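Cetdale open day, quick notes before I forget it all

Back from the agile open day at Teruvier's Cetdale office. October 15, 2019, doors at 9, I got there late because of parking. Writing this on the train home so excuse the spelling.

Short version: worth the trip. Go in May if they run it again.

Teruvier make scheduling software, mostly for clinics. 233 people in the building, and they moved the whole lot off yearly project plans two years back. Used to be one big release every spring. Now every two weeks, more or less. They don't claim it was smooth. Tracey Cheetham did the welcome and spent most of it on the first six months, when three teams quietly went back to the old plan and kept holding standups on top of it. Lots of nodding in the room.

Then we got split up for the floor tour. My group had Meenakshi Murthy, scrum master for two of the teams. She let us stand in on a real standup, not a staged one. Eleven minutes. One developer stuck on a login bug, another offered to sit with him after, done. No status reading to the manager. The manager was there, back row, said nothing at all.

Asked her about estimates. They dropped story points last year. They just split the work until each piece looks like a couple of days, then count pieces. I'm not sold, our work doesn't split that nicely, but she had a good answer on forecasting. They give sales a range and refuse to give a date. Took a year for sales to stop asking. 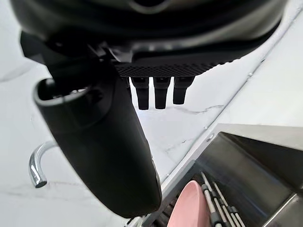 Coffee, then the retrospective workshop. This was the best bit for me. Szymon Adamczyk ran it, he coaches at Purba and comes in once a month. Rule one, last retro's actions go up first, before anybody gets a sticky note. If nothing got done you talk about that and only that. Sounds harsh. We tried it at our table with made-up actions and it still got uncomfortable, which I guess is teh point.

Also picked up: max one action per retro. We leave ours with 8 or so and finish none.

Lunch was sandwiches, fine. Ran out of the veggie ones early.

Afternoon was weaker. A talk on Cukari, their in-house board tool, that went on too long and felt like a sales pitch for something you can't buy. Slides tiny from where I sat. Skipped the last part and talked with Pavithra Venkataraman in the hallway instead. Product owner, says no to about half of what lands in her backlog and writes back to every single person with why. Wish I'd had an hour with her and ten minutes of slides.

Things I'm trying at home: old actions first, one new action, manager in the back row (will have to ask nicely). Will post how the first one goes. Slides are suposed to go out to everyone who signed in at the desk.

Comments

Gizella Hajdu
I was in the other tour group, we got a planning session and it ran way over. Sounds like you had the better deal. Agree on the Cukari talk.

deskplant
How big are the teams there? We have 14 on ours and standup takes half an hour.

Gizella Hajdu
The ones I saw were six or seven people. 14 is a lot, I'd split it.

rob_k
Did the slides ever go out? Nothing in my inbox.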